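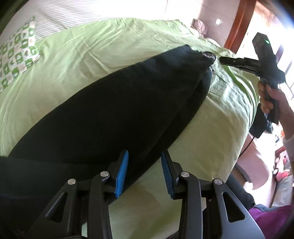
July 2018, dye bench

Third go at the indigo vat. The first two are not discussed in this notebook, except on the pages that got stuck together.

Started from the Sikder recipe, the one Kasun photocopied with the corner folded over so that the lime quantity is missing. I rang him. He didn't know either. Went with 18 g and wrote it in on the photocopy in pen, so from now on it is official.

Vat bucket is the 2 gallon one with the Tevar sticker. The other bucket has been taken for mop duty and I'm not fighting for it.

Indigo, lime, fructose in that order, hot tap water, stirred slowly along the wall and then back the other way. Left it with the lid on. Came back to a coppery skin on top and a decent clump of bloom in the middle. Liquid underneath a murky yellow-green, like bad lemonade. Shirin says it should be clearer than that. Shirin also says this about my handwriting.

Scoured the cotton in the meantime. 200 g dry weight of the Tumon muslin, washing soda, an hour at a simmer. The water came out the color of strong tea, so "ready to dye" on the Tumon label means ready to dye by somebody else.

Dips: short ones, squeeze under the surface, lift out at the side of the bucket so it doesn't drip back in. I dripped back in. Strip A came up green and went blue on the line while I stood there feeling clever. Strip B has a pale patch the shape of Ohio where I was holding it. Strip C fell to the bottom and sat in the sludge, and is the best blue of the lot, which I am recording without comment.

Rub test on white cloth after rinsing: A leaves a smudge, B leaves a smudge, C leaves a big one. So much for C. Vinegar rinse next time, and a longer airing between dips. I was impatient and it shows.

Wool is on hold. The vat is too alkaline for it and the last skein came out feeling like a doormat. Shirin wants to try a milder one in September when the bench is free, and she can have it.

Also: the scale drifts. Put the same jar on it three times and got 179 once and something else the other two times. New battery, then check again before anybody weighs out mordant. The alum numbers on the previous page should be treated as literature.

To do
Feed the vat, a spoon of fructose, no more
Label strips before they dry, not after
Find out what was under the folded corner
Get my own gloves. The left one of the shared pair has a hole in the thumb and so now I have a blue thumb

Kasun, if you read this, the lid goes back ON.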